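Notebook, bench 2, two-arm table
2019-06-27
Written by Usa Wiriya. Read by: Junhao, Rosimeire (please put initials when you have read)

Subject of today: working rules for the two-arm table, second version

I continue from my notes of last week. The first version of the rules was one page, taped to the cabinet, and Leonidas told me that he can follow it only when I am standing next to him. So it is not good enough. A rule sheet must work when the author is at lunch.

Today I read again the complete rule sheet together with Junhao Shen, line by line, while Rosimeire Seixas was operating the arms with the breakfast set. We changed the text at every line where Rosimeire stopped and asked something. I think this is a better method than the meeting in the office, where everybody agrees with everything.

1. Who is responsible for the table

Old text: "The operator is responsible for safety." Junhao does not like it, and I agree with him now. The operator looks at the fingertips and at almost nothing else. When I operate myself, I do not know who is walking behind me. New text:

"During motion there are two persons. The operator moves the arms. The second person watches the space between the arms and keeps one hand near the stop button. The second person does not use a phone, does not write labels, and does not prepare the next objects."

Rosimeire asked what happens if the second person has to leave. Answer, now written down: the operator brings both arms to the rest position and takes the hands off the controls. Not "pause in the air". We had this discussion also with the Durnwood people when they visited. They allow pause in the air if the brakes are on. We do not allow it, and I do not want to have two versions of the rule depending on the arm.

2. Distance between arm and object at start

This part took the most time. In the old sheet I wrote "start with the gripper near the object". Near is not a measure. Leonidas starts with the finger practically at the object, Rosimeire starts with the whole arm pulled back, and both believe that they follow the sheet.

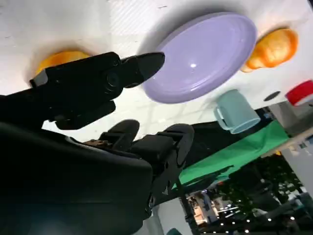
We agreed on one hand width between fingertip and the closest object, measured with the real hand of the operator, flat, not with a ruler. Junhao wanted a number in millimeters. I understand the reason, but then we need a gauge block at every table, and the block will be lost in the first week (the last one was found in the Stitix drawer after two months). A hand is always present. If the video review shows too much variation between big hands and small hands, we will cut a piece of foam and tie it on a string.

Exception: if the task itself begins in contact, the operator writes C in the start column. It must be written before the motion. If it is written after, the episode is marked as doubtful.

3. Contact with soft or slippery pieces

The play food is smooth and it rolls away when a finger pushes from the side. The operators then follow it with the finger, faster and faster, and this is exactly the situation where one arm enters the half of the other arm. I have seen it with three different operators, and I did it too.

New text: "If a piece moves away two times from the same finger, stop. Open the gripper, lift, and approach again from above. A third push from the side is not allowed."

Rosimeire thinks that two times is too strict for beginners. I asked her to try it for one afternoon and tell me. Vasiliki Kontogiannis will read the rule from the point of view of the data. Her worry is that we remove all the natural corrections and the recordings become too clean. This is a serious point. A correction is welcome, a chase is not, and perhaps the sheet should say it with these two words.

4. The shared zone

There is an area in the middle of the table which both arms can reach. In version one it was described in a sentence so long that Junhao read it to me in a loud voice to make me ashamed. Now it is short:

"Only one arm may move in the shared zone. The other arm may be there, but it stands still."

The operator says "mine" with normal voice before entering with the moving arm. The second person repeats the word. If there is no repeat, no entering. I know that this feels a little silly in the first hour. At Karagiannis they did the same thing with the overhead crane when I was a trainee, and after one week I did not hear it anymore, but I still did it.

Open question: what about tasks where both arms must move together, for example to pass a piece from one to the other? For these we need a separate paragraph. Until it is written, passing tasks are done at half speed and only by Rosimeire or me.
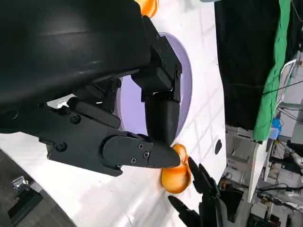
5. Cables and cloths

Short section. Cables are checked by eye before the first motion of the day and again after lunch. The cloths hanging near the table stay outside the reach of both arms. Before the first motion, the second person pulls each cloth by hand to see that it holds. If somebody must take a cloth down, it goes on the shelf, folded, and it never goes on the table.

Junhao adds: screws on the fingers. Every morning, touch each finger and try to move it sideways. If there is play, tighten, write the name of the finger in the maintenance log, and run the short calibration before anything is recorded. Do not use the power driver for this. We lost one thread last August in this way and waited for the spare part very long.

6. Start state and labels

Vasiliki sent me the result of the label review in the morning. In total we have 2,521 episodes from this table. She checked 1,018 of them by hand, and in 485 the start state in the log does not agree with the video. This is much worse than I expected. She was polite in the message, but it is nearly half of what she looked at.

Most of the errors are of one kind. The operator writes the start state from memory, after the episode, and writes what the start state should have been according to the plan. The plan says "plate empty, mug standing", so the log says "plate empty, mug standing", also when the previous episode left everything in another place and the reset was skipped.

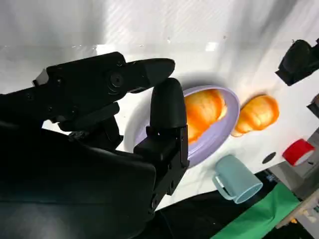
A start state must be written as the table is, with the words of the list, before the first motion. I made the list with Vasiliki on the phone. For each object there are only a few permitted words. For the mug: standing, on side, upside down. For food: on plate, on table, touching plate, in gripper. Let me take the breakfast set with one croissant on the plate, a second one on the table very close to the plate rim, and the blue mug lying on its side. Correct is "croissant A on plate, croissant B on table, mug on side". If croissant B is really in contact with the rim, it is "touching plate", and if the operator cannot decide by eye, he or she moves it away by one finger width and then writes "on table". We do not want the word "almost" in the log. For the mug we also write where the opening looks, toward the operator or away, and this we did not have at all in version one.

Objects which do not belong to the task, such as tape, pens or tools, are the other half of the problem. Version one said "keep the table clean". New text:

"Before each episode, every object on the table is either in the task list or in the extra list. An object which is in no list is removed."

So a roll of tape may stay, but then it has its line in the extra list and it stays for the full block. It must not appear in episode 12 and be gone in episode 13. Leonidas Politis asked if the extras have also the state words. No. Only name and color.

7. Reset between episodes

The reset is done by the second person, by hand, with both arms in rest position and the operator's hands off the controls. Order of the reset: plate first, then mug, then food. We tried the opposite order and the food was pushed again each time when the plate moved.

The reset positions come from the Wollik sheet, printed, one sheet per block. Junhao will print the sheets larger, and I will mark on each of them which edge is the operator side. Two people held it turned by 180 degrees this month, and one of them was me.

8. What to do with the old episodes

We do not repair old labels from memory. Vasiliki will correct from the video what can be seen in the video, with a note "corrected" and her initials. Where the first second of the video does not show the full table, the start state becomes "unknown". She estimates this will take her until the middle of August if she does it beside her other work. I offered two hours per day from Leonidas. He does not know it yet, so I will tell him before he reads it in this notebook.

To do

Usa: type version two with the changes of today, same numbering as in this entry. Write the paragraph for passing tasks.
Junhao: print reset sheets, larger. Put the hand tool for the finger screws on a hook at the table.
Rosimeire: one afternoon with the "two times" rule, then short comment here on the next page.
Vasiliki: final list of state words, with the mug opening.
Leonidas: read version two alone, without me, and run one block with it. Write down every place where he had to guess.

Added later, same day: Rosimeire says the word "mine" is difficult to hear when the compressor runs. Junhao proposes a hand sign for the second person in place of the repeated word, but the second person already has one hand at the stop button, so it must be the other hand. We will try it with the compressor on before I type section 4.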